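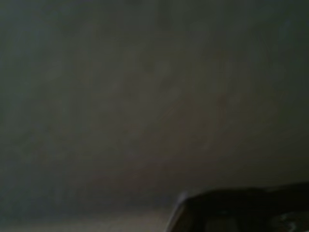 Kostard phone launch tracker — data card

Version 3, updated Mar 12, 2025. Maintained by Mimoza Jurić, with Costel Kelmendi on the scraping side. Questions to Mimoza first please, Costel is on leave a lot this spring.

What it is

A table of handset launch rumours and what came of them. One row per claim. 1867 rows at the moment. A claim is something like "Brindik will announce a foldable in November" or "the Wetier mid-range is going out of stock in two countries". Each row has the claim, where it was printed, the day it was printed, and the outcome if there is one yet.

Started as a spreadsheet Carol Blackburn kept for her own newsletter. Tidied up since. Some of the early rows still look like it, see known problems.

Files

claims.csv — the main table
outlets.csv — one row per site, with language and country
outcomes.csv — announcement dates, sale dates, prices at launch
notes.txt — Carol's notes, unedited, read before you complain about the 'maybe' column

Columns in claims.csv

id — number, never reused
maker — as printed on the box, not the parent company
model — final name if known, otherwise the rumoured one
claim_type — one of date, price, screen, camera, battery, stock, name, other
first_seen — day we first found it in print
source_id — matches outlets.csv
outcome — right, wrong, partly, open
maybe — y if the article hedged (expected to, tipped to, could)
checked_by — initials

Dates are year-month-day. Prices are in the currency quoted, we don't convert. Blank means we dont know. Zero means zero.

How outcomes get marked

Two people read each one. If they disagree Knut Stöcker decides. Date claims count as right within 3 days of the real announcement. Price claims have to match the base model exactly. Screen size to one decimal place. "Stock" claims are the hard ones — shops run out and fill up again, and a maker will hardly ever confirm a phone is finished. Most of those stay open.

Partly is used when a claim had several bits and at least one was right. Don't add it to the right pile when working out a hit rate, Vaughan Tapsell did that in the first write-up and we had to pull the chart.

Known problems

Duplicates. Sites copy each other within the hour and we don't always find who was first. Around 18 outlets in the list are probably copying the others outright. Left in, flagged with copy=y in outlets.csv.

Brindik changed its naming halfway through, so the same phone can turn up under two names. Use the id and not the model if you are joining tables.

Rows from the Seneviratne feed have the date we recieved it, not the date of the article. Can be a day or two late. Fix is on the list.

English language sites are over-represented. Wetier rumours mostly come out elsewhere first and we catch the translation.

Not suitable for

Guessing what any maker will do next. Ranking individual writers (no bylines in here, and we won't add them). Anything to do with share prices.

Changes

v3 — stock claims split out from other. Outcomes rechecked for all Brindik rows. maybe column filled in back to the start.
v2 — outlets.csv added. Costel's dedupe script, which helped a bit.
v1 — Carol's sheet, exported.

To do

Tablets — asked for a few times, no decision yet
Proper dates for Seneviratne rows
Second reader for the price claims, Knut is doing these alone
Spelling of colour names in outcomes.csv is all over the place

Corrections

Send the id and a link to the page. Screenshots are fine if the page has gone. Please don't send a whole edited csv back, send the rows that changed and nothing else.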